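Spoiled Bread: Disposal, Cleaning and Storage

Section 4 of the kitchen maintenance notes. Compiled by Ettore Sorrentino, revised in May with corrections from Sumathi Sundaram.

Scope

These notes cover soft rolls, sliced loaves and flatbreads kept at room temperature. Hard cheese and cured meat follow different rules and have their own section.

Identification

Mold on bread shows first as small white or pale spots, then turns green, gray, blue or black as it produces spores. On a smooth crust it is easy to see. On a wrinkled crust it sits in the creases and can pass for flour or toasting. Turn the roll over under a strong light and check the base and any side that was pressed against a bag or the wall of a container.

Do not sniff the bread. Spores inhaled at close range can irritate the airways, and smell is a poor test in any case.

Discard the whole item

Cutting away the marked area does not work with soft bread. The crumb is porous and growth extends well past the visible patch. Discard the whole roll. With a sliced loaf, discard the whole loaf, including slices that look clean. Rolls that shared a bag with a spoiled one go out too.

Put the bread in a small bag, close the bag gently without squeezing the air out, and place it in a covered bin. Toasting or reheating does not make moldy bread safe.

Cleaning plastic cups, mugs and boxes

Bread gets left in all sorts of vessels. Plastic that has held a moldy roll can be kept if the surface is sound.

1. Tip the bread straight into the disposal bag. Wipe out crumbs with a damp paper towel and throw the towel away with the bread.
2. Wash in hot water with dish soap. Use a brush at the base of the wall and where the handle meets the body.
3. Mix one tablespoon of plain, unscented household bleach per gallon of water. Soak for two minutes. Never combine bleach with vinegar or ammonia.
4. Rinse and air-dry upside down on a rack. A dish towel puts moisture and lint back on the surface.

Check dark plastic twice. Residue that is obvious on white plastic disappears against maroon, navy or black, and a glossy finish reflects enough light to hide a film. Run a white paper towel around the inside after drying. If it picks up color, repeat from step 2. Scratched or cracked pieces should be replaced.

Clear bins and the shelf

Wash transparent bins with warm soapy water and a soft cloth. Scouring pads leave a haze that cannot be removed. Wipe the shelf last and let it dry before anything goes back.

Storage

Keep two days' supply at room temperature and freeze the rest on the day of purchase. Cool homemade rolls fully before bagging — trapped steam is the usual cause of early spoilage. Empty the bread box every Saturday and wipe it dry. The refrigerator slows mold but stales the crumb quickly.

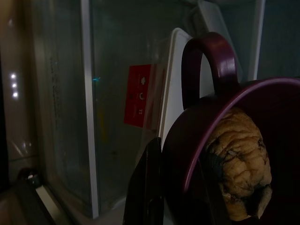
Gray-green patches on a wrinkled tan roll in a dark maroon plastic mug. Discard the whole roll.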